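Surface Wear and Cleaning in Shared Kitchen Worktops: A Student Project Report

Department of Interior Materials, second-year group project
Submitted by Braulio Espinoza and Treasa Ní Mhurchú

1. Background

Worktops in shared student kitchens are used by many people and cleaned by many different methods. The accommodation office at Kaijage Hall asked the department to advise on whether the present worktops should be replaced or refinished. The project was carried out between February and June and covered 4 kitchens in the hall, all fitted in the same year with the same pale grey worktop.

The aims were to record how the surfaces had worn, to find out how residents cleaned them, and to compare the cost of refinishing with the cost of replacement. Food hygiene was outside the scope of the work and no samples were taken for laboratory testing.

2. Method

A written questionnaire was placed in each kitchen and a copy was sent to every resident by email. It asked how often the worktop was wiped, what was used to wipe it, and whether a chopping board was normally used. The group received 100 completed questionnaires from 172 residents. Answers were anonymous, and residents who had moved in after the start of the spring term were asked to say so.

Each worktop was then inspected under the ceiling light and again with a hand lamp held low at one side. Marks were sorted by type: cuts, rubbing, heat marks and stains. The inspection sheet was adapted from one used in an earlier project on the Visance reading room tables.
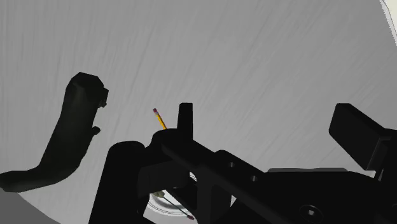 The choice of finish has a strong effect on how soon a surface is judged to be worn. Residents tended to describe a worktop as old when the light caught its marks, even where the material was sound. Pattern hides damage well, while plain colours do not. On a smooth grey plane, even faint diagonal streaks a little darker than the ground can give a lightly brushed or worn look, and a person viewing it for the first time may not be able to say whether this is the finish or the result of use. For this reason the group recorded the direction of marks as well as their type. Marks running mostly one way were entered separately from those with no clear direction.

3. Findings

Rubbing was the most common form of wear in all the kitchens. It was heaviest beside the sink and lightest in the corners, where appliances are kept. Cuts were found mainly next to the cooker. Heat marks were recorded in 2 kitchens and were confined to small areas near the hob.

The questionnaire showed that most residents wiped the worktop after cooking, usually with the rough side of a sponge. Several wrote that they had not been told which products were suitable. The cleaning contractor, Flakow, supplies a cream cleaner which its own instruction sheet advises against using on matt surfaces.

4. Costs

Quotations were requested from Drarkis for both options. Refinishing was the cheaper option in every kitchen, although the two kitchens with heat marks would need a short section replaced first. Either job would have to be done during the summer vacation.

5. Recommendations

The group recommends that the worktops be refinished and that the cream cleaner be withdrawn. A short notice on cleaning should be fixed inside a cupboard door in each kitchen, and chopping boards should be added to the inventory. A second inspection after one year would show whether the rate of wear had changed.

The full questionnaire and the inspection sheets are held in the department office and may be consulted on request.

3 comments · 11 shares

© Department of Interior Materials | Contact the department | Back to top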